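The gray that takes a long time
A conversation with Érica Rocha about mugs, coffee and quiet colors

Text: Mohsin Sandhu

Érica Rocha has made tableware in Fovbridge for many years, first as an assistant in a tile factory and then under the name Lirkico. Her best known work is a mug called Jevness. It has a belly that sits low, a short thick handle, and a glaze between blue and gray that is difficult to name. Inside it is white. I have used one at home for two winters, so I cannot say that I came to this interview as a neutral person.

We met on Saturday, January 3, 2026, in the morning. There was coffee on the white table before I had taken off my coat.
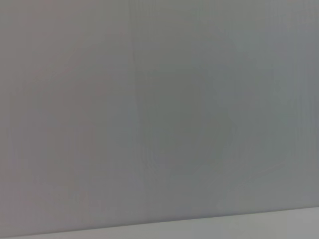
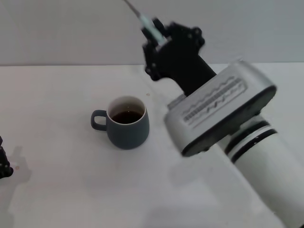
Why blue-gray

I asked first about the color, as I suppose everybody does. Rocha was patient with the question.

"I wanted a dark mug that is not black," she said. "Black is very strong on a table. You put it down and it says, look at me, I am the black mug. With this one it takes a moment before you notice that it has a color. In the evening, under a lamp, some people will tell you it is only gray. In the morning they will say blue. I like that they disagree."

The first version was much more blue. She still has it, and drinks water from it, and she calls it "the swimming pool." Then came a long period in which she changed the recipe by very small amounts and wrote every change in a notebook. The glaze she uses now is number 20 in that notebook. Numbers 17 to 19 were, in her words, very ugly, and one of them looked like wet cement even when it was completely dry.

"The difficulty with a gray is that it is always going somewhere," she explained. "It wants to be a little pink, or a little green. You think you have a gray, and then you put it beside another gray and you see that you had a green all the time. I have painted walls also, so I know this from walls. You buy the paint, the lid says gray, you paint one side of the room and in the afternoon it is lilac."

Does she look at other surfaces in this way? She laughed. Her family does not like to go shopping with her, she said, for she stops in front of refrigerators.

The white inside

The interior of the Jevness was not always white. For the first series the same glaze went inside and outside, and it sold quite well. It was Rocha herself who did not like to drink from it.

"Coffee in a dark mug, you don't see it. You see a hole. You don't know if you have half of it left or only one sip. And if you take milk, then milk in a dark mug has a strange look, like something in a bucket. So I made it white inside, and then suddenly there was the line."

The line is the thing she speaks about most. She means the rim, where the outer color ends and the white begins. Seen from above it makes a pale ring around the coffee. A sharp line would be easier, she told me, but she thinks that it looks industrial. She lets the two glazes meet by themselves a little below the lip, on the outside, and accepts that each mug will be slightly different from the next.

"Sometimes a customer writes to me that the line is crooked. Then I answer that yes, it is crooked. I offer to change it. Most of them keep it in the end. One lady changed it and then asked to have the first one back, but by then it had been sold."

I told her that I drink my coffee black and that against the white I can always see how strong I have made it. She looked into my mug and said that I had nothing to fear, this was strong enough for a horse.

A handle for a cold hand

The form came before the color. Rocha began with the handle, which she considers the wrong order, and she would not recommend it to a student.

"The teachers say you make the body first and the handle follows. But I had a wish about the handle. I wanted it thick. I have cold hands, and a thin handle hurts a little when the mug is full. It presses on one place of the finger. With a thick one the weight is on more of the finger. So I made many handles, with no mug at all, only handles lying on a board. I walked around holding them. It must have looked very stupid."

Two fingers should go through and the third should rest below. It was tested on everybody who came in, also on the man from Wang who delivers her clay. He has large hands and could only get in one finger. She opened the loop a little for him, and then a little less, because the mug began to look "like a teapot with no spout."

The belly gave its own problems. It is widest in the lower half and then turns in again at the base. This puts the weight low, and the mug is not easy to knock over. But a form that narrows toward the foot can sink while it is being fired, and for some months she lost one mug in 6. She made the wall thicker at the turn. It is the reason the Jevness is rather heavy, a point on which her customers are divided.

"Some say it is too heavy for their mother. I understand it. I made a smaller one, for the mothers. It is mostly bought by men who drink espresso."

The table as a colleague

All new pieces spend some time on the white table before Rocha decides anything. She does not photograph them there and she does not measure them. They are used. Someone drinks from them and puts them down, and she watches, often from the other side of the room, while she does something else.

"On the shelf every mug looks good. The shelf is at the height of your eyes, so you see it from the side, like in a catalog. But at home you never see your mug from the side! You see it from above, you are standing or you are sitting over it. So the table is more true. And it should be a plain one. If I have a beautiful table with a lot of wood in it, then I am looking at the wood."

She prefers a matte top to a shiny one, because in a shiny one there is always a second mug hanging upside down below the first. With a matte top the shadow is soft and she can see the foot properly. The wall behind is a light gray, and she is satisfied with it, which after our conversation about paint I understood to be high praise.

There was a small crumb on the table. I mention it because she has opinions about crumbs too. A table for judging tableware should be clean, she said, but it should not be so clean that you are afraid to put something on it. She has visited studios where she held her cup in the air for the whole visit.

What breaks

I wanted to know what comes back to her. Not many mugs come back whole, but she asks people to write when one has broken, and to tell how it happened. She keeps these letters. The handle is rarely the part that goes. More often it is the rim, from the tap in the kitchen sink, when someone is rinsing the mug and lifts it too fast.

"It is always the tap. I thought it would be children, or cats. There are some cats. But the tap is much worse than a cat."

She has tried to make the rim rounder for this reason, and it helped a little, but it also changed how it feels on the lip. After 4 attempts she went back to the old rim. The tap, she decided, is not her department.

And the dishwasher? "Yes, of course. I don't want to sell a thing that needs to be washed like a baby. After some years it can become a bit more dull on the outside. I don't mind it. On this color you will have to look for it."

After the coffee

Before I left I asked if she is now finished with the Jevness. She answered the question with some care. The form is finished, she thinks, although she would still like to try the handle a very little bit lower. The glaze is finished for as long as her supplier can get the same materials. Last year one of them changed, without notice, and she opened the kiln to find a full load of mugs in the color of old potatoes. They are now flower pots, most of them, on various windowsills in Fovbridge.

What she wants to make next is a saucer. There has never been one, and people ask for it every week.

"I was against it for a long time. A mug with a saucer is a person with a hat indoors. But my own drinking changed, I take a biscuit now, and the biscuit needs to be somewhere." She turned the mug so that the handle pointed to the other side. "It can't be the same gray. I tried, and they look like two people who bought the same coat. It must be a gray from the same family, maybe warmer. So I think I will start the notebook again in January, when the orders are out."

I asked which number she would begin from.

"From one," she said. "With a saucer you know nothing."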